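Posting a box of snacks – take them out of the basket or leave them in?
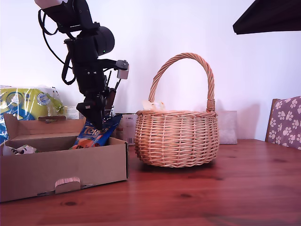

Radka Dervishi
Member, Lirnollow Household Help

I want to send some crisps and other bits to my brother. I've got a cardboard box with a fold-back lid and a round wicker basket with a tall handle. My first plan was to put everything in the basket and find a bigger box for the lot, but the handle makes it very tall. The snack bags seem to fit the small box if they stand upright. Will they get crushed like that? The parcel will be on the way for up to 12 days.

Geeta Malhotra
Regular, 54 answers

Leave the basket at home. An arched handle needs a lot of box above it and you pay for the space. Standing the bags up is fine as long as the lid shuts without pressing on them. Put anything heavy in first, along the bottom, then the bags, then fill the gaps with crumpled paper. Tape the lid down on all the open sides – a tab on its own can come undone. Shake it gently before you tape. If things slide about, add more paper.

Eberhard
New member

I sent one in January, more than 2,000 miles, crisps laid flat. Mostly crumbs. Would stand them up next time.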